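Ticket 1476
Subject: Arnley gripper drops its connection partway through a comparison run
Opened: 2026-02-14
Status: Waiting on customer
Product: Premano controller, Arnley two-finger gripper

Customer wrote:

Hi there, and thanks in advance for reading all this, I know I tend to go on a bit. We're comparing two grippers on the same arm, the Arnley and the Barroso, and the Barroso went through its whole set of picks last week without a hiccup. The Arnley is a lovely thing to work with when it works (the grip is gentler and my colleagues all prefer it), but it keeps losing the controller somewhere in the middle of a run. The arm carries on being fine. It's only the gripper that goes, and the Premano log says "tool not responding" and stops the program.

The plan was 3000 cycles for each gripper. The best the Arnley has managed is 41 before the first dropout. If I clear the fault it picks up again quite happily, and then it does the same thing a while later.

What I've tried so far, in the order I tried it:

Restarted the controller, and then restarted it again with the gripper unplugged. No change.
Went back to the October firmware on the gripper. It felt a little better for an hour, but I think that was wishful thinking!
Lowered the grip force. No change.
Put the Barroso back on with its own cable, to make sure the arm side was healthy. Ran clean.

I'd really love to get this sorted before we write anything up, it doesn't seem fair to the Arnley otherwise.

Zeson support wrote:

Hello, and thank you for such a thorough write-up, it saves us both a good deal of back and forth. The Barroso test is especially useful, it makes me much less worried about the wrist connector on the arm.

My first suspicion is the cable run. The Arnley cable is stiffer than the Barroso one, and when the last joint turns a long way it can tug on the plug just enough to break contact for a moment. Could you tell me three things, whenever you get a chance?

1. Does the dropout come at the same point in the motion, or anywhere?
2. Is the cable strapped down close to the gripper, or only farther back?
3. What is the tool timeout set to on the Premano? It's on the Tool page, under Communication.

Please stop the arm and switch off tool power before you put your hands anywhere near the plug. I'm sure you do already, but I say it to everyone.

Customer wrote:

Good morning! Answers, as best I can give them:

1. I watched 9 dropouts in a row (with a large coffee) and every one of them came during the wrist turn, after the pick and before the place. I hadn't spotted that at all until you asked.
2. I'll look at the strapping properly on Monday, when I can power everything down and take my time over it.
3. The timeout is still on the default, I never touched it.

I also slowed the wrist turn to half speed for a short run and it did go longer before it faulted, though I wouldn't hang too much on one try. Would you like me to leave the timeout alone while I test the cable, so we're only changing one thing? I can also send the full log, it's long but it zips up small.

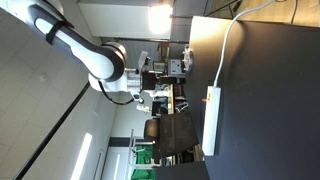
Zeson support wrote:

Yes please to both, leave the timeout where it is and send the log along. If a bit more slack through the wrist turn clears it up, we'll look at a softer cable for you, and you can start the Arnley count over from zero with the same speeds you used for the Barroso. I'll keep the ticket open in the meantime.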